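Home Guides Boltovum Set-up Teaching by hand Parts Contact

5. Recording a task with the hand grippers

Read section 4 before you start. The shoe task is used throughout, but the steps are the same for any pair of light objects.

1. Clear the cables from your feet and stand square to the table.
2. Take one gripper in each hand. Let the cables hang outside your wrists.
3. Open and close both grippers fully. The Testa screen should show a green bar for each.
4. Start the recording and wait for the tone.
5. Grip the first shoe, then bring the second gripper to the other shoe. Move at the speed you want the robot to copy.
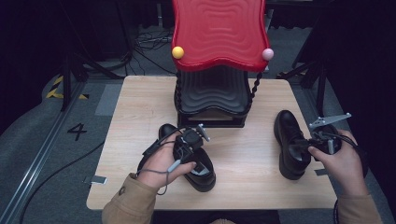

6. Set both shoes down, open the grippers and hold still until the second tone.
7. Save the take. Repeat until you have 60 good takes - change the starting position of the shoes each time.

Note: A take longer than 13 seconds is split into two files. Join them in Testa before training.

CAUTION: Keep fingers away from the jaws while they are closing.

5.1 Checking the pads

Look at both pads before each session. Open the gripper, turn the inner faces towards the light and feel along the edges. Change the pads as a pair if either one is torn or lifting. Order part 3214 from Rumstead.

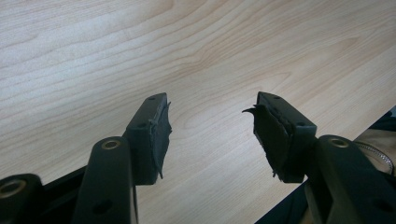 Fig. 5-2. Gripper open, pads torn on both fingers.

Do not trim a loose edge and carry on - the grip will differ from your earlier takes.

Section revised Friday, August 1, 2025, D. Rosser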